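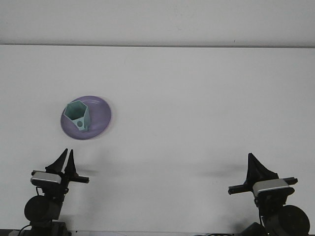 Diapositiva 1. Recipiente sobre el plato, con los dos brazos en la parte baja de la mesa.

Buenos días. En nombre del grupo de normas internas de Gustix, agradezco su asistencia. Presento la guía de buenas prácticas para puestos de manipulación con dos brazos, cuya aplicación comienza en abril en las salas Frei y Zinina.

(Pausa. Comprobar que la sala dispone de la copia impresa.)

La guía parte de la revisión de 4,000 registros de tarea. En casi 200 de ellos no constaba la posición inicial de los objetos, y esos registros no pueden compararse con los demás. El artículo primero exige anotarla antes de habilitar los motores. 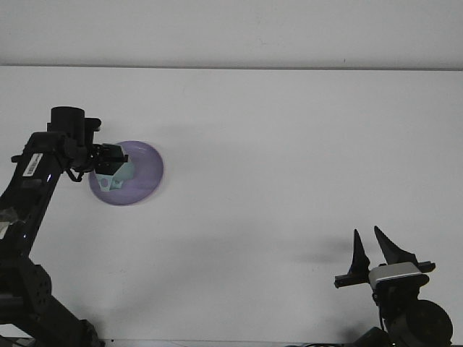
Diapositiva 2. Pinza izquierda junto a la pieza, sobre el plato.

Artículo segundo: un brazo trabaja y el otro permanece en espera, salvo que la ficha de tarea indique lo contrario. El brazo en espera conserva una postura declarada y no invade la zona común. Toda etiqueta de inventario debe quedar legible sin desmontar el equipo.

Insistir en el límite de velocidad durante la aproximación. Tandurel lo recoge como parámetro bloqueado; el operador lo consulta, pero no lo modifica.

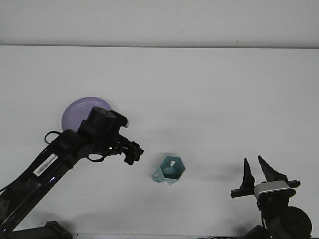 Jarosław Ziółkowski objetó en la consulta que una postura de espera única resulta demasiado rígida, y pidió que cada puesto pudiera declarar la suya siempre que respetara la distancia mínima entre pinzas. La objeción fue admitida y figura en el anexo.

Artículo tercero: criterio de finalización. Una tarea se da por concluida cuando el objeto está en su destino, la pinza se ha retirado y el operador lo confirma por escrito. La mera apertura de la pinza no basta — este punto generó 14 de las 89 observaciones recibidas.
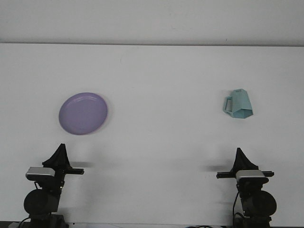
Diapositiva 4. Plato y jarra separados; ambas pinzas sin carga.

Artículo cuarto: restablecimiento del puesto. Entre dos ejecuciones se retira de la superficie todo lo ajeno a la ficha y se revisa el recorrido de los cables.

(Ceder la palabra a Bogumił Mazurek para el calendario de auditorías. Las preguntas sobre el anexo se atienden el miércoles, en la sesión de trabajo.)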